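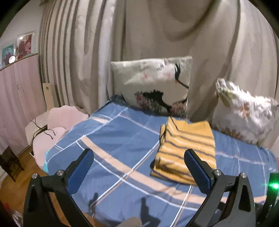

Bed 12, blue plaid sheet, yellow striped cloth folded on top.

Progress report to Joubert, 24 May 2021
Bedding and linen, Sotau house

Quick one this time, full report in June with the receipts.

Where we are. All the sheets from the first Clotari order are now in use. Mostly the blue check with the peach stripe, as agreed. Second order still stuck at Akport, have rung twice, they say end of the week.

Spend so far 1,199 out of the 1,324 for linen. The 399 for curtains not touched yet, old ones staying up till we have decided on length.

Folding. We've settled on one way of doing it, a thick flat rectangle, left on the bed when the room is made up. Stripes facing up so the evening shift can tell the sets apart. Works well on the beds, less well in the cupboard, the stacks lean over and teh bottom ones get pulled out of shape. Want to try narrower shelves.

Problems: sheets crease more than the old ones. Not ironing them, no time. Fitted corners on the bigger mattresses are tight and need two people.

Still to do
- label the cupboard
- pillowcases, short of a few
- price for shelves, will send seperately

Could you confirm whether leftover linen money can go on the shelves? Need to know before we order.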